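Learning to argue on both sides: a conversation with the student coordinator of the Tromden economics debate

February 23, 2023

The Tromden School of Business holds its economics debate every February, in the week when the students are already tired from the first papers of the term. This year the motion was about public transport: should a middle-sized city make its buses free for everyone? The final took place in the Menon auditorium, with two teams from Tromden and guests from Pimosach College and the Okska Institute on the jury bench. I met the student coordinator one day later in the cafeteria. She is in the third year of a degree in applied economics and she asked me to write about the event more than about her, so I will leave out her name.

"We had 67 registrations," she began, before I had opened my notebook. "Last year it was 50. I was happy for one evening and then I understood that I must find rooms for all these people."

The first round was written. Each student sent one page for the motion and one page against it, and the jury read both. This rule is new, and it was not loved by everyone. Some students wrote to her that they have a clear opinion and do not see why they should defend the other one.

"I answered all of them in the same way," she said. "If you can't write one page for the other side, you don't know yet why you disagree with it. One boy was quite angry with me. Later he came to the semifinal, and he drew the side he didn't want, and he spoke very well."

The sides are drawn only seven minutes before the speeches. I asked if this is not cruel to the first-year students, who often need more time to find their words, especially those who do not speak English at home. She thought about it for a moment.

"It is a little cruel, yes. I'm also not speaking English at home. In my first debate I prepared every sentence, and when the other team said something I didn't expect, I just read my next sentence. It had no connection. People were polite. After that I stopped writing full sentences, I write only words on a card."

The arguments in the final were more careful than I expected from the title on the poster. The team in favor spoke about shop workers who start before six in the morning and about the cost of selling and checking tickets. The team against did not say that free buses are bad. They said that the same money could pay for more buses in the evening, and that a free bus which does not come is of no use to the passenger. This sentence got the loudest applause of the afternoon, and in my opinion it also decided the result. The team against won by a small difference.

The scoring is divided in a simple way: 50 points for content and 50 for delivery. The coordinator would like to change it.

"Half for delivery is too much for an economics school," she said. "We have students with beautiful voices who say almost nothing. But the faculty likes it like this – they say employers also listen to the voice. I will try again next year. I have a draft already, it's two pages long."

I asked about the work behind the event, which the audience does not see. She laughed and took out her phone to show me the list. There were microphones, name cards, water for the jury, a bell for the time, certificates with correct spelling, and flowers for the stage.
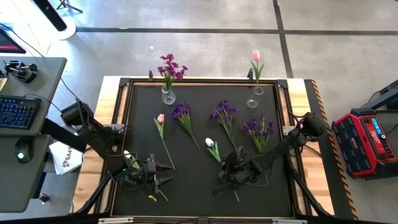 "The certificates were the worst part," she said. "We printed them, and the word 'intramural' was wrong on every one. We printed again on Tuesday evening, and the printer in the library closes early."

What surprised me was how little she spoke about winning. She took part two times as a speaker and never came to the final. She told me that she learned more on the organizing side, mainly about how long things take and how to say no to a professor without sounding rude.

Pimosach College has already asked to send a team next year. This would make the debate open to other schools for the first time, and the rules would need to be written again almost from the beginning. The discussion with the dean's office is planned for after the exams.

"I will be in my last year then," she said, putting on her coat. "I told them I can help with the rooms. For the certificates they should find another person."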